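Repair Evenings at Arkia: where we are with the grant

Hi Roya,

You asked for something readable and not a spreadsheet, so I'm writing this the way I'd tell you over coffee. The spreadsheet is coming too (Kaiwen has it, and he's fussier with it than I am).

The short version is that we're open, we're busy, and we've spent less than we thought on everything except shelving. We started the Monday evenings in the back half of the Arkia building, doors at six, and we've now run 13 of them. Across those evenings people brought in 847 things. Of these, 570 went home working. I was hoping for a slightly better rate, but Tianyou pointed out that a lot of what comes through the door has already been given up on by two other people, so he's pretty pleased with it.

Lamps and toasters are still the bread and butter. Sewing machines came out of nowhere! I'd put them down as a maybe in the application and now there's a regular line for Saimi, who grew up with them and can hear a bad tension setting from the next table. She'd like a proper set of screwdrivers for the older machines and a better light, and I've told her to go ahead and order both out of the tools line.

Parts have been our biggest headache. We had planned to buy through Flasier and keep a small stock, but their minimum order is silly for a group our size, and we ended up with a whole box of one kind of switch. Guoqing has been talking to the people at Kerkorus Hardware on the corner, and they'll let us buy single pieces at trade price if we send them a list by Thursday noon. We've done that for a few weeks now and it's going well.

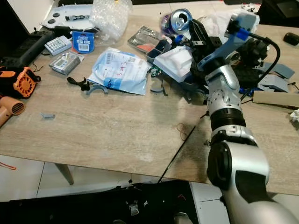 The other thing that has changed is sign-in. We were taking names at the door on a clipboard and people got grumpy about waiting, fair enough. Now you take a paper ticket, sit down, and someone comes and gets you. It's slower for us to type up afterward, but the room feels a lot calmer and folks chat to each other while they wait. I've heard more about other people's vacuum cleaners than I ever expected to.

We had 2 evenings when we had to turn people away before eight, both in bad weather, oddly enough. I'd like to try an extra Saturday morning once a month and see if that takes the pressure off. It would mean paying for heat and the door person for a few more hours, and I think we can cover it from what we saved on printing. Are you okay with us moving that money, or do you need a form?

Still to do: the Xue Street library wants us to teach a basic class on plugs, fuses and cords. Tianyou has a rough plan and I've promised him an evening to go through it together. We also owe you the safety checklist, which is written but needs a second pair of eyes. Kaiwen is reading it this week.

I'd love for you to come by before June if you can manage it. Come around seven, and bring something broken.

Talk soon, and thanks again for the patience over the shelving invoice!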